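How to Tidy and Reset a Lounge Corner With a Sofa and a Roller Blind

Most shared lounges end up with one corner where everything lands. Ours at Windinham is the sofa corner, and it gets reset every evening before the room is locked. These are the steps we use. They work just as well at home.

The whole job takes 20 minutes if the vacuum is already out. Add another ten if the blind needs cleaning.

What you need

A vacuum with a brush head and a crevice tool
Two microfiber cloths, one dry and one damp
A lint roller
A small bowl of warm water with a drop of dish soap
A laundry basket or tote for things that belong somewhere else

Step 1. Clear the sofa

Take everything off, including the pillows and any loose seat cushion. Stand them on a clean chair, not the floor. Put stray cups, chargers and sweaters in the basket and leave the basket by the door. Sorting it now will slow you down.

Step 2. Vacuum from the top

Start with the backrest, then the arms, then the deck under the cushion. Use the brush head on flat fabric and the crevice tool along the back seam. Go slowly along that seam, where most of the crumbs are. Florian Tanner, who set up this routine, does the seam twice, once in each direction.

Step 3. Treat spots

Dip a corner of the damp cloth in the soapy water and wring it out hard. Blot from the outside of the spot toward the middle. Check the care label first. A W or WS means water is fine. An S means solvent cleaner only, so skip the bowl. Let the spot dry before you put a cushion over it.

Step 4. Clean the blind

Lower a roller blind all the way before you touch it. Dust that is rolled up stays rolled up. Wipe with the dry cloth in long strokes from top to bottom, then do the bottom bar with the damp cloth. If the fabric is light, test the damp cloth on a lower corner first. Leave the blind down until it is dry.

Step 5. Dust the tall things

Anything standing beside the sofa collects dust on top and down the side you can't see. Pull it forward a few inches if it isn't wired to anything. If it is, leave it where it is and reach behind with the dry cloth. Use no water on a speaker or near any plug.

Step 6. Put the seat back

Shake the seat cushion outdoors if you can. With a striped cover, line the stripes up with the front edge of the sofa before you push the cushion back. A crooked stripe shows from across the room, and a plain cover is more forgiving.

Larger pillows go against the backrest. A small one goes at one end - we use the right. Two large and one small is enough for a sofa people sit on. With more than that, they end up on the floor by noon.

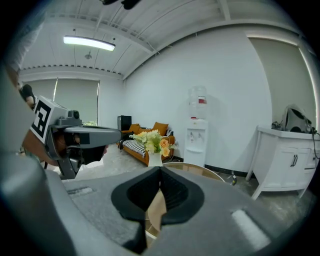
Run the lint roller over the pillow fronts last, after everything is in place. If a pillow has gone flat, take hold of two opposite corners and push them together several times, then turn it and do the other two.

Step 7. Set the blind for the night

We stop ours a little short of the sill so the morning light comes in low. Pull it down in one even motion and let it catch. If it creeps back up, the spring is too tight. Take the roller out of its brackets, unwind it by one turn and hang it again.

Step 8. Empty the basket

Anything with a name on it goes back to its owner's shelf. The rest goes in lost property. Idris Rowlands clears that box out at the end of June, so check it before then if you are missing something.

How often

Steps 1, 2, 6 and 8 every day
Step 7 whenever the blind has been raised
Steps 3 and 5 once a week, or when you see a need
Step 4 once a month

Wash pillow covers every two months, inside out, on cold, with the zippers closed. Hang them to dry. Ours shrank a little in the dryer the first time and have been tight on the inserts ever since.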